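Blackout curtain next to a reading table: lining weight and moisture

Istier
Looking for advice on a heavy black curtain behind a wooden table in a shared study room. It runs on hooks from a rail near the ceiling. Two questions. First, whether 800 g/m2 is excessive for a plain rail. Second, whether books and open drinks should be kept in the same room at all. Books first, then the bottle.
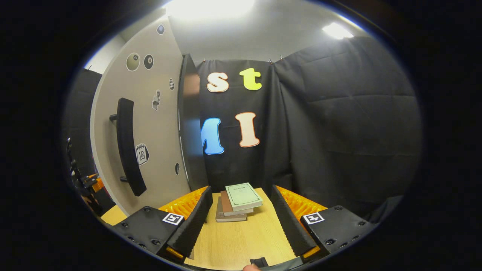
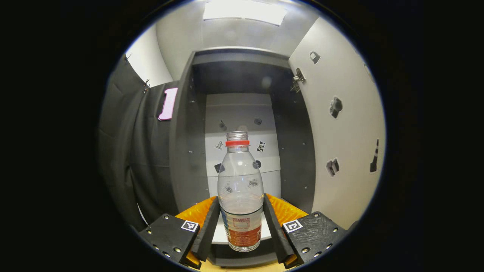
Stack of three on the table; bottle without its cap.

Hutapea
800 is stage weight. Check the rail rating before anything else. For a study room I would go no higher than 145 on the lining and let the face fabric do the rest.

Stornia
Separate the drinks. Uncapped plastic on a white surface is a clear liquid nobody sees until it has run under something. Also square up the stack. Three books offset like that put the load on the corners, and the green one overhangs.

Hutapea
Disagree on the stack. Corner load from one book is negligible over an afternoon. Long-term storage is a different matter. Humidity does more damage: keep it under 60 percent and the covers stay flat.

Stornia
Covers, yes. Spines go out of square regardless of humidity. I have rebacked enough of them.

Ginier
Capped bottles only, 2 m from any paper. That is the rule in our room and it has held since March. No opinion on the lining.

Istier
Rail has no rating marked on it. Will measure the bracket spacing and post it tonight. Cap rule adopted, stack squared.

Hutapea
Post the screw length as well.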